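4.2 Where households say they keep things

The second part of the survey asked respondents in Deltby to name the proper place for 20 everyday objects, among them scissors, spare keys and the tape measure. We then asked where each object was at that moment. Agreement between the two answers was modest. Of 118 households, only 11 could match every object to its declared home, and in two of those the respondent lived alone and seemed rather proud of it.

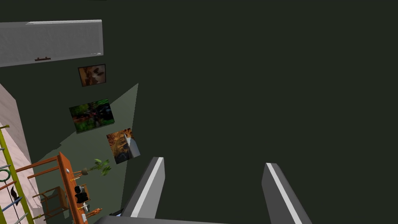

Drawers did worst. Respondents spoke of them with confidence and opened them with visible dread. Lobo and Pillai, in their earlier work on pantry labels, call this "nominal storage": the place exists mainly as something to tell other members of the family. Our interviews support the term, though we would add that the telling is often done loudly and from another room.

Open surfaces were a different matter. Hardly any respondent named a countertop as the proper place for anything, yet countertops held more of the listed objects than any other location – a result that held for large kitchens as well as small ones. Namboodiri has argued that a surface at hand height works as a kind of inbox. We see no reason to disagree, except that inboxes are sometimes emptied.
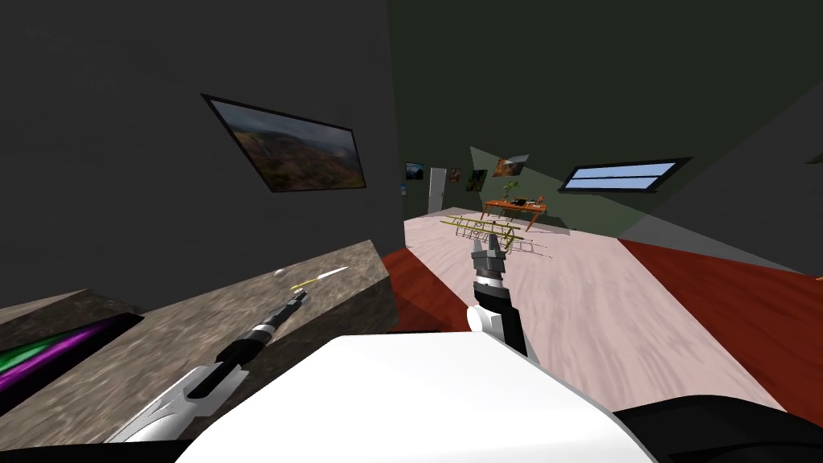

Figure 2. Stone countertop with small items left out, below a framed landscape.

Wall pictures, which we coded separately, stayed where they were put. Section 4.3 takes up the question of who in the household is believed to have moved the scissors.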